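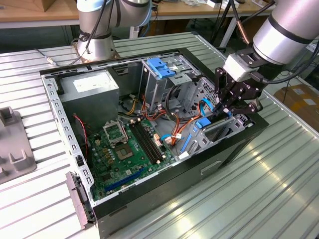 Before we sign the order for the second hand, I would like to correct one assumption in the budget sheet which was sent to this list in December. The sheet treats the gripper as the expensive part and everything around it as small change. For the computer disassembly cell at Mostyn I do not think this is right. Look at how far the fingers have to go down into the tower to get near the drive bay, with the power wires lying across the middle of the case. Each time the cable routing is different in the next model, we need time for teaching new paths, and this time is not in the sheet at all.

Berwyn Powell wrote on 19/01/2024:

> Hello all,
>
> Nia asks me for a number she can put in the equipment plan. I have the
> offer from Zonia for the multi-finger hand and the offer from Relum for
> the simple parallel one. My proposal is to take 2 of the Zonia hands,
> one for each arm, and to leave fixtures and spare parts for the next
> budget year. The old towers are free, so the running cost should be
> close to nothing.
>
> Does anybody object? If not, I send the request on to Gresedel.
>
> Berwyn

Berwyn, I do not object to Zonia. I object to leaving out the fixtures. Please see my remarks by point.

> My proposal is to take 2 of the Zonia hands, one for each arm

I would buy one now. The second arm can hold the case steady with the Relum gripper, which is much cheaper and which Osian already knows how to maintain. If after the first batch we see that two hands with many fingers are needed, the offer can be renewed. I asked Zonia and they keep the price until the end of the budget year.

> leave fixtures and spare parts for the next budget year

This is the point where I worry. For a tower lying on its side we need a proper clamp on the bench, and it must be adjustable, as the cases are not all the same width. Eifion made a drawing and got a price of 876 for the clamp with the plate and the bolts. Finger pads are 137 per set. Please put one clamp and two sets of pads in the request now. Without the pads we stop working at the first torn one and wait for delivery.

> The old towers are free, so the running cost should be close to nothing.

The towers are free, yes, but somebody must fetch them, store them and bring the scrap away afterwards. I also want a line of 1000 for cables and connectors. The arm cables outside the arm are exposed to sharp edges of sheet metal, and I would rather have a replacement in the drawer.

Two questions remain open for me:

1. Is the support contract from Zonia included in the offer or separate? I read the document twice and could not find it.
2. Nia, may we move money between equipment and consumables later, or is it fixed once Gresedel has approved it?

I can prepare the corrected sheet myself if Berwyn sends me the file in a format that I can edit. What I have is only the PDF.

With kind regards,
Normunds Sakalauskas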